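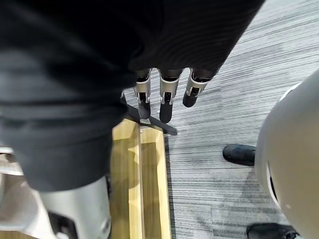
Chapter 7
Chores: What Machines Can and Cannot Yet Do

The question of this chapter is an old one, and students ask it in the first week of every course: when will a machine do my housework? To answer it with care we must first look at what housework asks from a hand. A person who puts away shoes after guests have left does not think about the fingers at all. A designer must think about every one. The metal fingers at the head of this chapter end in rounded black tips, and the choice of such a tip already says a lot about what the designer expected to meet. A rounded tip has no favourite direction. It can press on a board, on a heel or on the edge of a box with more or less the same result, but it gives up the fingernail, with which we lift a thin sheet from a table. In the home there are many thin sheets.

In Chapter 6 we treated arms and their reach. There the workpiece was always known, and it was always where the drawing said it would be. In this chapter we leave that comfortable place. The workpiece may be soft, it may lie upside down, and somebody may have moved it since the morning. The factory has solved this difficulty mostly by forbidding it. Parts arrive in trays, trays arrive on belts, and a worker removes what is out of order. A family will not live in this way, and I think we should not ask them to.

7.1 What is a chore?

We shall call a chore any task that has these properties. It is repeated often. Its goal can be said in one short sentence. A healthy adult can do it without training, and is usually a little bored while doing it. "Put the slippers on the rack" is a chore in this sense. So is "wipe the table" and, in a workshop, "bring the empty boxes back to the store".

Notice that the definition speaks about the person and says nothing of the machine. This is done on purpose. Tasks which are boring for us are often hard for a machine, and the reader should get used to this early.

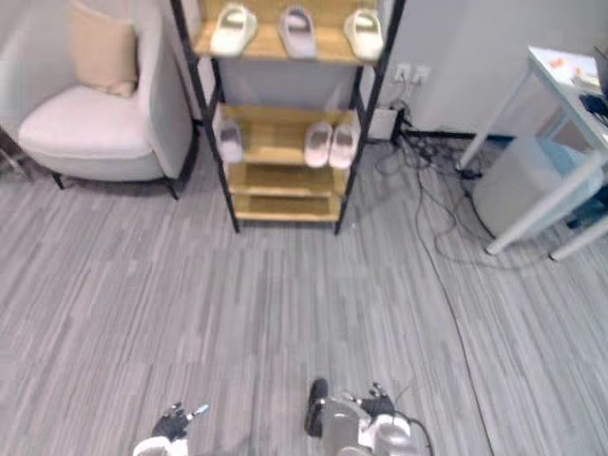 Let us take the slippers and write down what the short sentence hides. The machine must find a slipper, and must know it from a cable or a cushion. It must decide whether the slipper belongs to a pair, and where the other one is. It must move itself near enough without driving over anything. It must choose where to hold, and a slipper with an open toe can be held in several ways, of which some are bad. It must carry the slipper with the sole down, find a free place on a shelf, and let go so that the slipper stays where it was put. Then it must notice if this has gone wrong. Slippers of the same white colour, standing close together on a light shelf, are easy for us to tell apart and can be quite confusing for a vision program.

Each of these steps has been shown to work by itself, many times, in many laboratories. The trouble is in the chain. Suppose that a machine does each step correctly in 95 cases of 100, and that the task has seven steps. If the steps are independent, the whole task succeeds in fewer than 70 cases of 100. For a demonstration this is very good. For a household it means that a person must stand nearby, and then the person could as well have put away the slippers.

7.2 The hand and what covers it

Much of the public discussion is about intelligence, and less is said about skin. This is a pity. A bare metal hand has gaps between its parts, and in a home these gaps collect hair, crumbs and threads. For this reason many builders put a fabric or a rubber cover over the back of the hand and leave only the ends of the fingers free. The cover keeps dirt out and makes a knock against the furniture softer. It also has a price. Fabric has folds, the folds move when the hand moves, and a camera placed close to the wrist will see a great deal of cloth and less of the work.
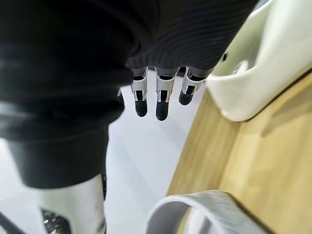 Figure 7.3 Three fingers below a dark ribbed cover. The tips touch nothing. A light wooden surface lies to the right.

Gintarė Ozoliņš, in her lecture notes for the Narnura summer course, gives students a useful exercise. Each student puts on a thick winter glove with the tips of the fingers removed, closes one eye, and tries to do a small chore from the list at the end of this chapter. Almost all of them begin to lean and turn the head, looking for a better view. A camera that is fixed to the wrist cannot do this. It can only move together with the hand, so that looking and reaching become one action and have to be planned as one.

There is also the moment just before contact. When the fingers are above an object, they throw a shadow on it, and the surface which was evenly bright a moment ago now has dark patches. A beginner's program may take the patch for a hole, or for an edge. 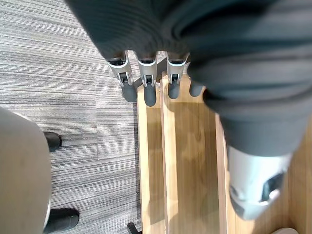
Long flat pieces bring a further difficulty. A board with parallel rails offers many edges that look alike, and a program that follows edges can easily follow the wrong one. A hand placed across several of them at once must know which part it wants to press and which it wants to hold. If the board is held at one end, it will also be heavy in the hand, much heavier than the same board held at the middle. We shall calculate this in Section 7.5.

7.3 Two ways to report success

Cengiz Toprak has proposed that each report about a household machine should give two numbers: how many attempts were made, and how many of them finished with no help from a person. In the Çetinkaya trials, which we shall use as our main example, the machine made 299 attempts at clearing a floor and finished 200 of them alone. The first press notice spoke only of the 200. Both numbers are true, but the reader of the notice could not know whether the 200 stood against 299 attempts or against 821.

Before you go on, choose one chore from your own home or workplace and write its steps in the manner of Section 7.1. Keep the list – it will be needed in Exercises 7.4 and 7.9.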